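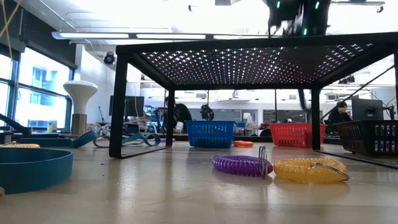 From: Khanyisile Dlamini
To: Mivovbridge storage and fittings list
Subject: Re: Perforated shelf over sorting baskets, usable height
June, 14:20

We use cookies to remember your list settings. Accept | Manage

Replying inline. The stand on our table is the black metal one with the perforated top, so the answers apply to that type and may not carry over to the solid-topped Vovent.

> We are fitting out a bench for small parts and toys and want
> a raised shelf with baskets under it. Does the perforated top
> make any difference to light underneath, and how much
> clearance do you allow above the basket rims? Also, do the
> base rails get in the way when you pull a basket out?

Light: yes, it makes a difference. With ceiling lighting the holes pass enough for me to tell basket colours apart at the back. I have not measured it. On a glossy table you also get reflections off the top, which I find more of a nuisance than shadow. A matt mat cures it.

Clearance: I allow 83 mm between rim and underside of the panel. Less than that and you cannot get a hand in without dragging the basket forward first. Our panel is 509 mm on the long side. Check yours before ordering baskets, as the Skilus listing gives the size over the legs and the Aerts one gives the panel only.

Base rails: they sit on the table, so anything pulled out across one has to be lifted. Pull from the open side where you can. I have stopped putting the black basket hard against the right-hand rail for this reason.

> What do you keep in which basket? We have blue, red and black
> mesh ones as well.

Blue for rings, red for mixed small items, black for anything over 109 mm long. The black one has rows of rectangular openings along its sides, so thin items go elsewhere.

Plastic spring coils stay out of mesh altogether. The ends catch in the openings and the coil stretches when you lift it. Ours go on the teal tray with the raised rim, or lie on their sides on the table while being sorted, as the purple and yellow ones are. If a coil has a metal ring looped through it, leave the ring on and store the two as one item. Splitting them gave us roughly 2 hours of matching up at the last stock check.

Loose rings roll if stood on edge. Lay them flat, like the small orange one between the blue and red baskets.

I have no figure for the maximum load on the panel. If anyone has the Aerts data sheet, please send it to the list.

K. Dlamini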